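Chapter 6
When the Money Stops

A legislature has one job it can't hand to anyone else, and it tends to start on it the night before. The job is the budget. Without one, a government has no legal right to spend, even on the people who turn off the lights.

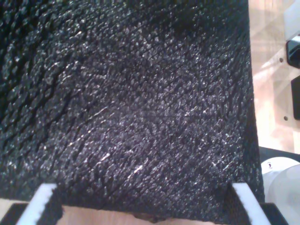
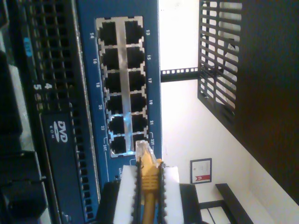
Take the republic of Barnari, which we'll visit throughout this chapter. Its fiscal year begins in July. Its parliament rediscovers this every June - with fresh alarm - and passes a stopgap bill that buys two more weeks of arguing. In the year we'll study, the stopgap failed by a single vote, and 1,000 clerks in the port of Rutthorpe were sent home without pay. Members of parliament, whose salaries come from a separate fund, stayed on to express concern.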